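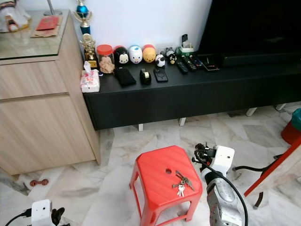
Slept badly again and woke before five with the magpies. Lay there doing sums about the water bill, which I know is a stupid way to start a day, but the new one came yesterday and it says $144 more than the last. Same house, same two people, less garden than we had a year ago. The letter with it says the rise reflects "improved monitoring". I'd like to know what was improved and who asked for it.

Rang them at half past eight. On hold for most of a cup of tea and then a piece of toast. The young man was polite and told me that usage "can vary with lifestyle". I said my lifestyle is that I am sixty-eight and I have a shower every morning. He said he would make a note. I don't believe there is anywhere for the note to go. He did tell me to read the meter last thing at night and first thing in the morning with every tap off, and that at least is sensible, so I'll do it tonight.

The meeting was the main thing today. It was at the hall in Ullton, ten o'clock, about the plan to close the branch library and replace it with what they are calling a book point at Bustgate. I went expecting to be annoyed and I was, though not always by the people I expected.

First there was a slide show. The consultant from Rivera had a clicker that didn't work and had to nod at a woman by the laptop each time she wanted the next one. According to her the library gets more than 200 visits a week, and this was presented as a low number. Low next to what? I put my hand up and asked and she said compared with similar branches. I asked which ones. She said that was in the appendix. I have read the appendix, all of it, on the screen with my bad glasses, and the only branch mentioned is Jimdale, which is in a shopping centre with a supermarket on one side and a bus interchange out the front. Of course people walk in there. Half of them want the toilet.

Then the book point. It's a locker. You order on your phone and they send you a code and you get your book out of a door, the way you'd pick up a parcel. I have nothing against lockers. But story time can't be held in one, and the tax help in July can't either, and I don't see how you browse it. When I said that about browsing she told us that browsing is "supported in the app". I've used the app. It keeps suggesting a book on keeping goats to me and I've never looked up a goat in my life.

Having said all that, our own side was not much better. One fellow went on for a good quarter of an hour about rates and the roundabout. A woman behind me said it was all being done so they could sell the land to developers, and when I asked her afterwards where she'd heard it she said everybody knows. Well, I don't know. It may be true. It's a decent corner block and I wouldn't put it past them, but I'd want to see a piece of paper before I stood up and said so in front of a councillor.

Chak-lun Hsueh spoke last and was the only one who had done any work. He'd gone through five years of the council's own minutes and found that the opening hours were cut twice before anybody started counting visits. So they closed it on the mornings when the mothers came, and then noticed fewer mothers. He read it out in a flat voice, sat down, and there was a bit of a silence. The consultant wrote something down. I noticed the councillor didn't.

There is a petition now. 122 signatures, counting mine. I signed it, and I'll say here that I don't have much faith in petitions. I signed the one about the pool and the one about the level crossing and the one about the plane trees, and the plane trees are stumps. Still, it would look odd not to sign after making so much noise, and it took no time.

Walked home the long way by the creek to calm down. Low water, a lot of rubbish caught in the reeds near the footbridge. They've put up a new sign about the wetland being restored, with a colour drawing of an egret. Have not seen an egret. Saw two ducks and a trolley.

Margaret next door caught me at the gate and wanted to talk about her knee. She's been told to take turmeric by the man at the chemist and she says it's a new knee already, after four days. I asked whether she'd also been resting it and she said well yes, she'd hardly been out of the chair. I left it there. She gave me lemons, so I have to be fair to her. There's enough for a jar of butter if I get to it tomorrow.

Soup for lunch, the last of the pumpkin. Fell asleep over the paper, woke up with a stiff neck and the phone ringing, and it was a recorded voice about my solar rebate. We don't have solar.

Spent what was left of the afternoon writing to the council. Three drafts. The first was rude, the second was so polite it said nothing, and the third is still on the kitchen table under the sugar bowl. I've asked for four things: the visit figures by month, the dates the hours were changed, the cost of the lockers including repairs, and the name of whoever decided Jimdale was similar. I expect an automatic reply and then a survey asking how satisfied I was with the automatic reply.

John read it over and said it was a good letter but nobody will answer it. Then he said I should bring up the bins while I'm at it. I told him one fight at a time. He's gone up to bed with the radio.

Quarter to ten, all taps off, been out with the torch. Wrote the meter number on the back of the electricity envelope. There was a snail on the glass. The little dial looked still to me, but I only watched it for a minute and my feet were getting cold – will see what it says in the morning. Must remember to tell John not to get up and flush before I've been out to look.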